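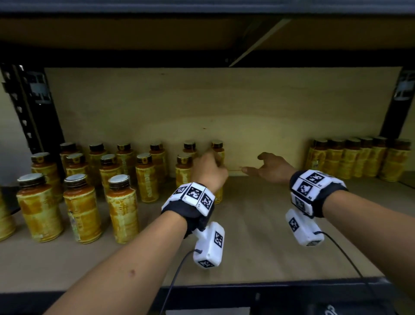

Ranger les boissons, ou comment j'ai perdu une matinée entière

Bon, je vous avais promis un billet sur la confiture de coings et ce sera pour une autre fois, parce qu'en février je n'ai fait que ça : des étagères. Celles de l'arrière-boutique de Fidel Alarcón, plus exactement. Il a repris la petite épicerie de la rue Wimham (oui, celle avec le rideau vert) et il m'a demandé un coup de main pour les boissons. J'ai dit oui sans réfléchir, comme d'habitude !

Je suis arrivée à 9 heures avec mes chaussons et un thermos. Fidel avait déjà monté les rayonnages, montants noirs en métal et planches en bois clair, et il en était très fier. Moi j'aime bien ce bois blond, les étiquettes jaunes et orange ressortent drôlement dessus, surtout avec une boisson ambrée dans la bouteille.

Ma méthode, si on peut appeler ça une méthode : je remplis par le fond, je tire vers l'avant, et je garde un passage au milieu du rayon pour y glisser les mains. Fidel, lui, veut tout bien serré, sans un trou. On a discuté de ça pendant un bon moment, puis on a mangé des biscuits Grika et on a repris.

Ensuite il y a eu le lait chocolaté. Des petites bouteilles trapues à bouchon jaune vif, avec un gros « 78°C » sur l'étiquette. Pour celles-là j'ai préféré une seule rangée, contre le panneau du fond. Je les attrape par le bouchon, ça évite de bousculer la voisine.

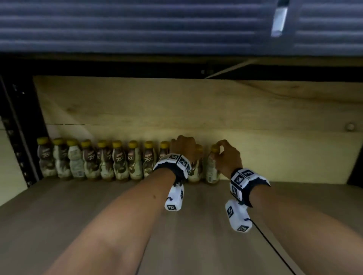
Et puis j'ai une manie, je tourne les étiquettes vers l'avant. Toutes. Fidel me dit que les clients les remettront de travers avant midi et il a sûrement raison, mais ça me détend, que voulez-vous. Il reste 2 cartons de sirop près de la porte, je les ai laissés exprès, je n'avais plus de dos.

Pour la prochaine fois il voudrait mettre les jus en bas et les conserves à hauteur des yeux. Je ne suis pas convaincue du tout ! Si quelqu'un parmi vous a déjà tenu une épicerie, dites-moi comment vous faisiez, je lui transmettrai.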